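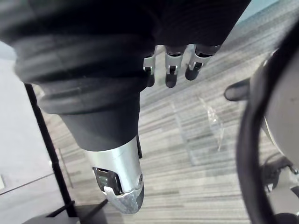 Chapter 4
Carpet and Other Soft Floors

Carpet is the floor covering most people walk on without giving it much thought, until it has to be cleaned, patched or replaced. This chapter covers how carpet is made, how it wears and how to choose one for a room that gets steady use. Color and pattern come first in most buyers' minds, and they do matter. A gray striped carpet, for instance, gives the fitter a direction to follow, and any strip laid at a slight angle to its neighbor will show. Plain carpet is more forgiving at the joins but less forgiving of stains.

You will need a few terms before going further. The pile is the part you step on. The backing holds the pile in place and gives the carpet its shape. Underlay is the separate layer beneath, and it is often left out in offices and workshops where carts and chairs have to roll easily. Carpet is sold either in tiles or from a roll, commonly 12 feet wide.

Section 4.1 looks at pile types and how each one responds to foot traffic. Section 4.2 deals with measuring a room, using the floor plan of the Prarnthorpe reading room as a worked case. The plan shows up to 6 doorways, depending on how the side hall is divided, and each doorway changes where the seams can go. Section 4.3 is on cleaning and repair.

Bring a tape measure and graph paper to the first class on this chapter. Students who have finished the Cowie workbook may skip the review of area and go straight to seams.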